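Print the Lyrics Again
Feb 3, 2023

The new Skanlow record came in the mail last week. Two discs, heavy sleeve, a poster I will never hang, and no lyrics. There is a square code on the back cover that takes you to the label's site, where the page for the words says "coming soon." It said the same thing when the single came out.

I think metal bands should print their lyrics, on paper, in the package people pay for. I have thought so since I was 14 and learned every line of the first Achari tape from a folded insert in type so small I had to hold it under a lamp.

The usual argument against it is that the words don't matter in this kind of music. The vocals are another instrument, people say, and no one is listening for poetry. I don't agree. Somebody wrote those lines and fitted them to a riff. If they didn't matter, the singer could growl the alphabet, and I have never met a singer who was willing to.

There is also the matter of being understood. A song sung from inside the head of a soldier or a killer can sound like plain cheering when all you catch is one word in five. Teltedov had this trouble with the second album. The chorus everyone shouted back at them was the voice of an officer lying to his men, and the verse that made it clear was buried under two guitars. Read it once and the song changes. Most people never got to read it.

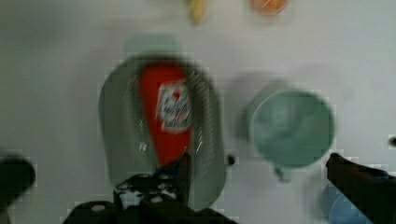 A reader named only as Plustier wrote to me after I raised this last March, and said I had it backward. For this reader the fun was in mishearing. You made up your own verse, your friends made up theirs, and when the real one turned up it was usually worse. Printed words, the letter went on, turn a good noise into a mediocre poem.

I take the point about mediocre poems. Plenty of war songs read badly on the page, with the same blood and the same mud in every verse. But that is a reason to write better ones. I suspect some bands leave out the sheet for exactly this reason, and a little embarrassment would do them good.

Cost is the other excuse. My Skanlow copy is number 1287 of a limited run, and it cost 60 dollars. At that price a label can afford one more sheet of paper. I have bought demos from a folding table, 800 made, every one with a photocopied lyric page tucked in by hand.

The websites that collect lyrics don't solve it. They copy from each other, mistakes included, and on one of them an entire Achari verse is missing to this day. I wrote in with the correct lines, typed from my old insert. The page hasn't changed.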